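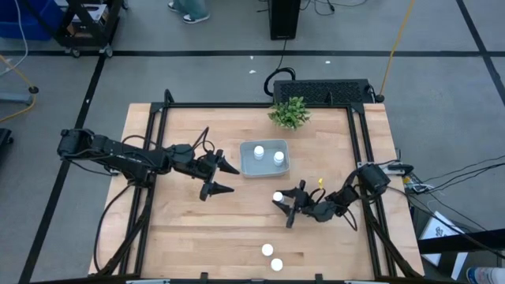
Two-arm bottle placement task, view from the fixed camera. The right gripper is closed on a bottle.

Should failed regrasps be kept in the training set for a two-arm placement task?

Our laboratory is preparing a report on a bottle placement task performed by teleoperation on a two-arm table. The operator picks up small white bottles and places them in a gray bin. The policy is trained by imitation on the recorded episodes, and the data are managed under the project name Clallby.

The collection protocol, adopted in April, set a target of 1000 episodes. During review we found that a portion of the episodes contain a regrasp: the operator closes on a bottle, releases it, and closes again at a different angle. The protocol does not say whether such episodes are to be retained, trimmed, or discarded.

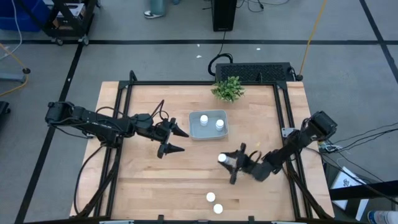

Bottle held at a tilt, with its cap toward the left arm. Two bottles are in the bin.

We trained two policies, one on all episodes and one with every regrasp episode removed. Each was evaluated over 60 trials from matched starting positions. The policy trained on all episodes completed more trials but paused more often before closing the gripper. The filtered policy moved with less hesitation, and when a first grasp failed it generally did not try again.

A reviewer within our department has asked whether this is a recognized effect or a result of the smaller training set. We would be grateful for guidance on how it should be tested and reported.

Posted by Javemlow, July 2026

Lumby

The comparison as described changes two things at once. Removing the regrasp episodes alters the content of the data and also reduces its quantity. A third policy is needed, trained on a random subset of the same size as the filtered set, with regrasp episodes left in at their natural rate. If that policy still recovers from failed grasps, the amount of data is not the explanation.

As to whether the behavior is recognized, it is. A policy trained only on clean demonstrations sees few states that follow an error, and it has little basis for choosing an action when it reaches one. Corrective demonstrations are often collected on purpose for that reason. The pauses you report may come from the operators, who commonly hesitate before a second attempt. I would check the recordings for idle time before the gripper closes and trim those segments only, keeping the correction itself.
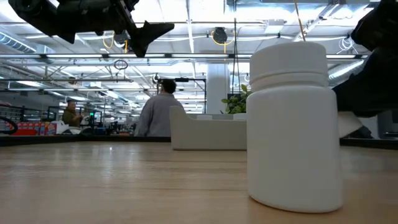 Please also confirm that the low camera and the fixed camera agree on the moment of gripper closure. In our own work the two streams were offset by 2 frames, and the labels for grasp onset were wrong throughout one batch. An offset of that kind can look very much like hesitation in the trained policy – it should be ruled out before any conclusion is drawn about the operators.

For the report, state the number of episodes in each training set, the rule used to identify a regrasp, and whether the person applying the rule knew which policy would receive the episode. Completion and recovery should be given as separate figures. A single success rate will hide the difference you are trying to describe.

Roman

We delete them. Bad data in, bad data out. Storage is also a consideration.

Clear bottles are a different matter and will give you trouble with depth regardless of what you do here.

Javemlow

Thank you both. The size-matched policy will be trained on the existing episodes, and the synchronization check has been added to the review procedure. We had not separated completion from recovery in the draft and will do so. The bottles in this task are white, so the point about depth does not apply at present.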